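Dicas de oficina: comparar pinças numa bancada de dois braços
Leitura: 2 min

1. Use objetos banais. Estojos de plástico e uma estante de pinho com dois níveis bastam para comparar pinças. 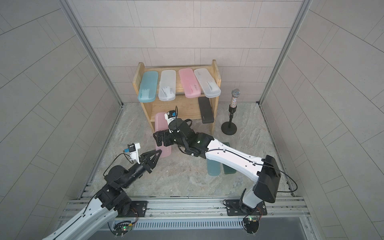 2. Varie a forma. Um pé de microfone tem haste fina e base redonda, e pede outra abertura dos dedos.
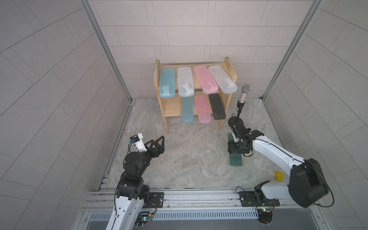 Faça cerca de 40 tentativas por pinça e anote as falhas por objeto. Aperte os parafusos das placas antes de trocar de controlador.

Contacto | © Lernbridge | Voltar ao topo

Artigos recentes
Câmara de punho: onde fixar
Controlador Skaltilix: primeiros testes
Cabos soltos no braço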